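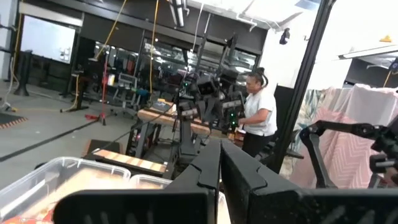 CHAPTER 2
A Place for the Packets: Sorting and Storing Dry Goods

What you will meet in this chapter
The difference between putting away and storing
Choosing a container, and why you might want to see through it
Sorting by use, by date and by shape
Keeping snack foods whole, fresh and findable
A first practical task

Key words
bin, rim, footprint, decanting, rotation, best-before date, use-by date, open stock, overflow

In the last chapter we spent a good deal of time getting things into the house: writing the list, comparing prices by weight, carrying it all home without squashing the bread. It would be pleasant to think that the work was over once the bags were on the table, and in many households that is exactly where it stops for a while, with the tins still in the bag and a packet of something crisp sliding slowly towards the floor. We have all done it. The trouble is that food which is only half put away tends to be half forgotten as well, and a forgotten packet costs just as much as one that somebody enjoyed.

So we begin the practical part of this book with the most ordinary job we could think of, which is taking a mixed lot of packets and giving each one somewhere sensible to live. You will need very little for it. A clear table, a couple of containers and a few minutes in which you are unlikely to be called away will do nicely. If you learn best by handling things (and most people do, in our experience), have some packets in front of you while you read.

2.1 Putting away and storing

We use these two expressions as though they meant the same thing, and in conversation there is no harm in it. For the purposes of this course, though, it helps to keep them apart. Putting away means getting an object out of sight or off the table. Storing means placing it where it will keep well and where the next person who wants it can find it without asking. A cupboard with its door leaning against a heap of bags has certainly had things put away in it! Whether anything has been stored is another matter, and you will probably know the answer when you open the door.

A useful test is what we call the stranger's search. Imagine a guest who has never been in your kitchen and who would like a biscuit. How many doors would they have to open? If the answer is one or two, your storage is working. If they would need to lift things out to see what is behind them, there is room for improvement, and if they would give up and go without, please read the rest of this chapter with particular care.

2.2 Choosing a container

Shops will sell you baskets, boxes, crates, jars, tubs and trays, all of them looking very tidy on the shelf with nothing in them. Before buying anything, look at what you already own. A shoebox with its lid off is a perfectly good home for sachets. For larger packets, an open plastic bin is hard to better, and the clear sort has a great deal to be said for it.
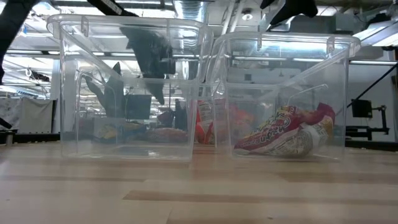

Figure 2.1 Clear storage bins side by side on a wooden table. The red and white snack bag in the right-hand bin can be seen without lifting it out.

Look at the sides of the bins in Figure 2.1. The plastic is so transparent that you can see through to what is behind, and when a bin like this goes up on a shelf above eye level, that becomes a real kindness to whoever is standing underneath. Colour reaches us before words do. You may not be able to read a label through plastic from the other side of the room, but you can tell a red bag from a green one, and in a household where everyone knows which bag is which, that is usually enough.

Look, too, at the rims. A thickened or turned-out rim gives the fingers something to hold, and you will be glad of it when the bin is full and you are drawing it forward from the back of a deep shelf. When you are choosing in a shop, put your fingers under the rim and lift. Some bins that look handsome are surprisingly mean to the hands.

Shape matters as well. The area a container covers on the shelf is known as its footprint, and before you buy you should measure the shelf and write the figures down, because memory is a poor tape measure. Rectangular bins sit neatly against one another, while round ones leave gaps at the corners that fill up with crumbs and lost bag clips. Many bins are also a little wider at the top than at the bottom, so measure across the rim, where the bin is at its broadest.

Think about it
The Alipour household keeps its crisps in a deep wicker hamper with a lid. The Gretik household keeps them in an open clear bin. Both are tidy. Which family do you think knows more exactly what it has left, and which is more likely to buy a packet it did not need? Would your answer change if there were small children in the house?

2.3 Three ways of sorting

Once you have your containers, you must decide what goes with what. There is no single right answer, and we would gently warn you against anyone who says there is. Most households settle on one of the following.

Sorting by use puts together the things that are eaten at the same time: lunchbox things in one bin, baking things in another. It suits busy mornings very well, as one bin can be brought down and the whole job done from it.

Sorting by date puts the packets that must be eaten soonest at the front and the newest at the back. Each time you shop, the older packets are brought forward, and this steady movement is called rotation. It asks for a little discipline (and for somebody in the house who is prepared to squint at small print), but it wastes the least food.

Sorting by shape puts bags with bags and boxes with boxes. It sounds rather simple-minded, and yet it makes excellent use of space. Bags are soft and take up whatever room they are given. Boxes are stiff and will crush a bag if they are allowed to lean on it.

In practice you may well find yourself using two of these at once, perhaps sorting by use between the bins and by date within each one. That is a very comfortable arrangement and we recommend it to beginners.

2.4 The particular case of the snack bag

Snack bags deserve a few paragraphs to themselves. They are light, slippery and puffed up with gas, which cushions the contents, and they take up far more room than their weight would lead you to expect. A 200 g bag of crisps may fill half a bin that would hold several kilos of rice.

Stand them upright if you can. A bag on its end shows its front to the person looking for it, and it takes up less of the floor of the bin. A bag laid flat has a way of attracting other things on top of it, and then you have crumbs. If a bag will not stand by itself, give it a neighbour to lean on, or turn the bin so that its short side faces you and the bags can be filed one behind another like letters.

Once a bag has been opened it becomes open stock, and open stock always goes at the front. Press the air out, fold the top over twice and clip it. Crisps and similar foods draw moisture from the air quite quickly, and a loosely rolled bag at the back of the cupboard will be a disappointment to everyone.

Activity 2A: The two-bin sort

You will need two open containers of similar size, a mixed collection of sealed packets, a pencil and your notebook.

Place the containers side by side on a clear table, with all the packets in front of them.
Choose one of the three ways of sorting described in 2.3 and write it down before you touch anything.
Sort the packets. If one does not seem to belong in either bin, leave it on the table for the moment.
Swap places with a partner and ask them to find a packet you name. Notice where they look first.
Empty the bins and begin again with a different way of sorting.

In your notebook, write a short paragraph on which method your partner found easier to follow. Say something, too, about the packets that were left on the table. These are your overflow, and we shall come back to them in section 2.5, where we look at shelves, labels and what to do when there is more food than there are bins.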